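Folding carton shop, new folder-gluer or keep outsourcing?

cartonmouse
Hi all, long time reader. We're a small carton shop, 13 people, mostly pharma cartons and a bit of cosmetics. We print and die cut in house but send all our gluing out to a place called Predau across town. They've been good to us, but lead times went from two days to nine this summer and I've got a customer breathing down my neck. Boss wants to buy a used Cinitz folder-gluer. I'm the one who'd have to run it, so I'd love to hear from people who've made the jump. Most of our runs are tiny, and the big ones are only big by our standards!

Satti_J
Did this four years ago. Best thing we ever did, but the first six months were miserable. Budget for a real operator. You can't just hand it to whoever is free after lunch.

boxed_in_ohio
What does a typical run look like? If you're changing over every hour you'll spend your whole life setting carriers and belts. Gluing is easy money on long runs and a pain on everything else.

cartonmouse
Straight tuck mostly, some crash lock. Changeovers would be maybe four a shift. I'd be happy with 200 cartons a minute if they came out square. The leaflet work is separate, we hand insert that.
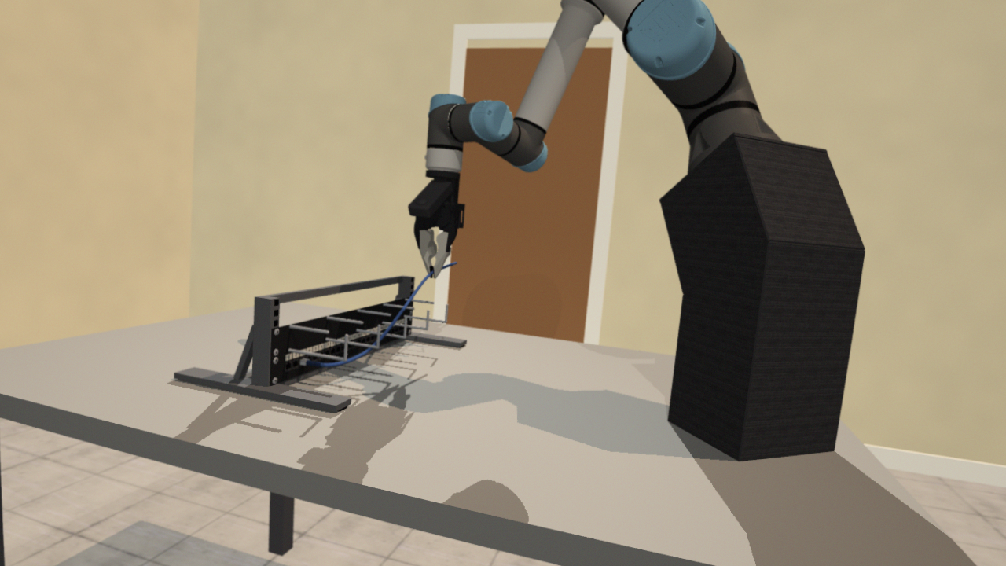

RocioA
Four changeovers a shift is fine on a machine with saved settings, but a used Cinitz may be old enough that you're working off tape marks and a notebook (ask me how I know). Crash lock is what takes the time, straight line you'll have going in no time. Before you sign anything, think about where it goes. Ours ended up jammed against a wall and I climbed over the delivery end for a year. Get it on paper first, or in one of those 3D layout programs. I'm the type who wants everything mocked up on screen, down to the last pallet, and somebody can surely draw your boss a gluer with a walkway next to it.

Satti_J
Agree on the walkway. Disagree on the notebook, we still use one and our setup times are better than the night crew's, who do it all from the screen.

RocioA
Well, your night crew sounds like a training problem, no offense :)

boxed_in_ohio
Nobody has mentioned inspection. Pharma customers are going to ask how you catch a mixed carton. Predau is doing that for you now, right? With code readers on the line? That's not included on a used machine, and adding it costs real money. I'd price that before the gluer.

cartonmouse
Oh boy. Yes, they scan everything. I hadn't even thought of that. Is it something you can bolt on later?

boxed_in_ohio
You can. We added a Bamis reader to a machine older than my kid. The reader itself was painless, but the ejector needed its own bracket and its own air line, and our electrician had opinions. Plan on a week down.

U_Jafri
A week?? Ours took two days. Depends who does it, I guess. I'd still outsource if I were you. Get a second gluing house lined up and make them compete. We split between Jadoon and a smaller shop and our lead times came right down. No floor space, no operator to find, no spare belts.

Satti_J
And no control when both of them are busy in August. Been there.

U_Jafri
Fair. But 13 people is not a lot of people to pull an operator out of.

RocioA
I'm with Satti on this one. Once the gluing is in house you can fix a bad crease the same morning – before that we'd find out a week later with a pallet already finished. That alone changed how our die cutter guys work. And do a proper drawing of the room, please, I will keep saying it.

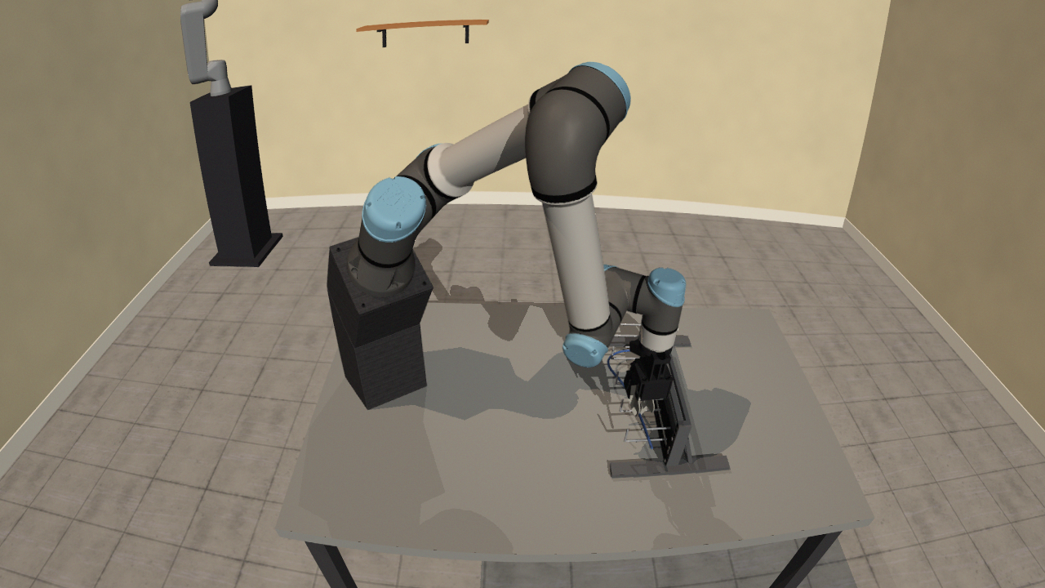 Robot arm, cable rack and a tiled floor, all rendered.

boxed_in_ohio
Tell your boss to run a trial at the seller's place too. Bring your own blanks, your own board, your ugliest crash lock job. 400 blanks of each, minimum. If they only want to run their own demo carton, walk away.

cartonmouse
This is so helpful, thank you everybody. I'm going to ask for the trial and get a quote on the reader before we talk price on the gluer. And I'll call Jadoon as well, just so I have something to compare it to. Does anyone know if they take crash lock in small runs?

U_Jafri
They do, but there's a setup charge. Ask for Gediminas, he does the quotes. Call before noon or you won't hear back until the next day.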